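29 May 2023, bench 7, Skota enclosure

Left finger on the hand-held gripper is closing late again. Marker spacing stopped tracking the trigger partway through the morning block and held one value for 63 samples, then jumped to the correct width. No warning in the log. The width trace looks fine if plotted coarse, so earlier runs need a recheck at full rate.

Checked so far: tag IDs correct, screws on both finger blocks torqued, calibration file is the current one. Swapped to the Arumugam build of the tracker and got the same hold at sample 597 of the replay. That points upstream of the tracker — exposure or dropped frames.

Bench layout and fingers, both with the black curtains up:

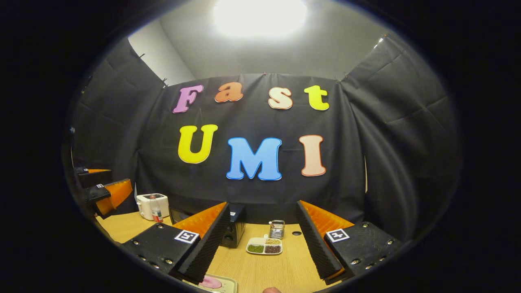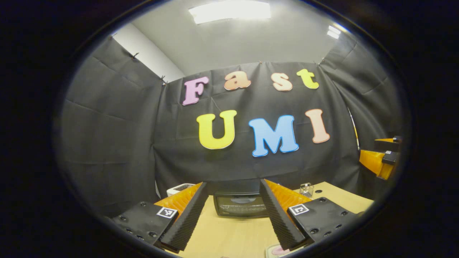 Kurnico, reading the log over the network, doubts the dropped frames. The timestamps are evenly spaced through the hold, he notes, and he would look at the buffer being re-served with fresh stamps before touching exposure. He had that on the Clitamstead unit last August and it cost him 8 days.

Fair. Hashing consecutive frames tonight. If duplicates show up, the whole morning block gets flagged and the width channel stays out of training. Gripper tagged out until then.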